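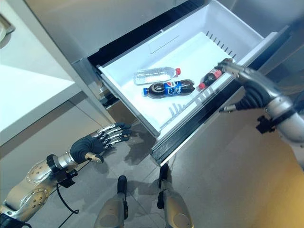
The Bottom Drawer

A short story

Three bottles in the bottom drawer. Water, Pepsi, Coke. The whole of the shopping, more or less, and the party was at four.

She had said she would do the drinks. Stood up in the office at Halvorsen and said it out loud, leave the drinks to me, and everyone had looked so relieved that she couldn't take it back. Then the week went. Then it was Saturday and there were three bottles lying on white plastic, and one of them was water.

Pull the drawer right out. Have a proper look. As if there'd be more behind.

There wasn't more behind.

Her sister was on the phone, propped against the kettle, on speaker.

"What have you got?"

"A Pepsi. A Coke, a small one."

"And?"

"Water."

"Water with what in it?"

"Water with water in it."

A long breath down the line. Somebody's dog going in the background, then a door.

"You can't put Pepsi and Coke on the same table," her sister said. "People take sides."

"It's a leaving do, not an election."

"Dad would've taken sides."

He would. He drove for Hiltex all those years and had one Coke a day, from the cold box in the cab, and if the garage only had the other kind he went without. Sulked till teatime. When they cleared the house in June there was still one in his fridge, right at the bottom, on its side because he said they kept better that way. They didn't keep better that way. It was just how he did it, and now it was how she did it, and she had never once thought about it till this minute, standing on the grey tiles with her knees going numb.

"Are you still there?"

"Yes. Thinking."

"Well think quicker. What time's the bus?"

The 463 went at ten past. If she ran. If she ran she could get to the big shop, get round it, get back, get changed — no. Not changed. Go as she was. Nobody looks at your trousers at a leaving do.

Money. Purse. Keys, where were the keys. A hundred places they could be and they were in her hand.

"Cups," said her sister.

"What about them?"

"Have you got any?"

She hadn't got any. Cups, then. Cups and lemonade and something fizzy for the ones who wanted it, and ice, but ice would melt on the bus so not ice. She wrote it on the back of the Elline catalogue and tore the corner off and put it in her pocket, then took it out again becuase she'd written cups twice and crisps not at all.

The fridge had started to hum. It did that when you left it open, a low sort of complaint.

Take them or leave them? The Pepsi could go. Somebody would have it, somebody always did. The water could go as well, to look healthy. She put them both in the bag, and the bag was so light it was embarassing.

That left the Coke.

She picked it up by the top. Small thing. Red cap, red label. She could get twelve bigger ones in half an hour, and it would be one less to buy, and it made no sense at all to leave it.

"You've gone quiet again," her sister said.

"I'm keeping the Coke back."

"What for?"

"Just keeping it."

Nothing on the line for a bit. The dog had stopped.

"Put it on its side," her sister said.

She laid it down again and pushed the drawer to, and it stuck on the rail halfway like it always did, so she gave it her knee. Then coat. Bag. Phone. Six minutes.

"Ring me from the bus," said her sister.

"If I get the bus."

She was already on the stairs.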